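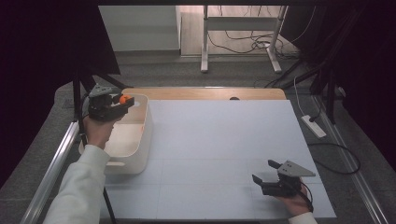 Diarmuid Nic Aodha thinks I have been throwing away the wrong half of my data. He wrote to me after my last post went up, a long and very kind message, and the gist of it was that if I keep trimming the pauses out of my demonstrations then I shouldn't be surprised when the policy never learns to wait. He'd seen the same thing with drawer opening, he said, and he would bet me lunch that a good part of my drop rate was sitting in the bits I had cut.

I have been chewing on that message ever since, and I owe him a proper answer (and, as you'll see, a lunch).

For those who haven't been following along, I've spent most of the summer on what I call the Jerkside problem. Jerkside is the name of our little training pipeline, and it got the name because the first policy we trained with it moved like somebody learning to drive a stick shift. We collect demonstrations with hand-held grippers, one in each hand, and the person doing the task just does it, with no robot arm involved until much later. The left hand usually does the picking and placing and the right hand helps or waits its turn. Then we train on the motion of both hands along with the head view, and we put the result on the two arms over at Benevbridge and find out how wrong we were.

The task in this round was small things into a bin. I love this task. It sounds like something you would give a toddler on a rainy afternoon, and it has eaten more of my life than my dissertation did. Small round objects are mean! They roll when you touch them off center, they hide behind the fingertips just when you want to see them, and with short jaws you get very little forgiveness.

Now, about those pauses. When a person picks up something small and brings it over the edge of a bin, there's nearly always a tiny hesitation before the release. You hardly notice yourself doing it. I had written a filter back in the spring that looked for stretches where both hands were close to still and cut them, on the theory that still data teaches a policy to be still, and a policy that freezes is the most boring failure there is. Everybody who has done imitation learning has met the frozen robot. You stand there, it stands there, and eventually one of you gives up.

So the filter went in, the freezing went away, and I was so pleased with myself that I stopped looking. What I got in exchange was a policy that let go early. It would come in over the bin wall still traveling and open up, and the object would clip the rim and go bouncing off. I blamed the grip force for weeks. Then I blamed calibration, and Rebecca Rizzi very patiently recalibrated everything with me, twice, and it made no difference at all.

After Diarmuid's message I did what I should have done at the beginning and trained two versions side by side. Same demonstrations, same network, same number of steps, same seed. One had the trimmed data and the other had the raw data, with all the dithering left in. I also made a third version, which I'll get to, because it is the one I care about.

The trimmed policy got 82 percent of the objects into the bin, which is where I had been stuck since early August. The raw policy dropped fewer things, but it froze so often that I ended up scoring most of those trials as timeouts, and I don't think the overall number means much, so I am not going to print it. Old frozen friend, back again.

The third version kept only some of the pauses. Instead of asking whether the hands were still, I asked whether the gripper opening changed shortly afterward. If a still stretch ended with the jaws opening or closing, it stayed in. If it ended with more of the same motion, or with the person wandering off to think, it was cut as before. It took me one evening and 17 lines of code, and I resent every one of those lines for not having been written in the spring.

That one scored 94 percent. I ran the evaluation again the next morning, with Tullio Russo placing the objects so that I couldn't be accused of putting them where the robot likes them, and it held up. You can see the difference when you stand next to the arms, too. There is a little settle before the release now, very brief, and it looks so much like a person doing it that I laughed out loud the first time.

A few cautions, as I know some of you will go and try this. The rule depends on having a clean signal for the jaw opening. Ours is decent, but in 21 of the demonstrations it was jittery enough that the rule kept nearly everything, and I left those out of all three training sets to be fair. I also had to pick how long "shortly afterward" is, and I picked it by eye, watching the replays with a cup of tea. Somebody more careful would sweep it. And I have only tried this with one kind of bin and one kind of release. Two-handed work, where one gripper is waiting on the other, is a different animal, because there the waiting hand can be still for a long time for a perfectly good reason and my rule would happily cut it. Hammad Ansari has an idea involving looking at both hands jointly – whichever one is about to act gets to vouch for the other – and we are going to try it on handing objects across, once he's back from leave.

Diarmuid, it's your choice of restaurant. I would only ask that it not be the noodle place, I still haven't gotten the last visit out of my good shirt.

If you want the filter, write to me and I'll send it as it is, comments and bad variable names included.

Posted 3 September 2023

Print this post
E-mail this post to a friend

Home About Archive Notes Contact

Recent posts
Calibrating twice with Rebecca
Why I stopped smoothing my trajectories
The frozen robot, part two
Getting Kernix to log both hands on one clock
A weekend with the Jacquet wrist mount
What I got wrong about grip force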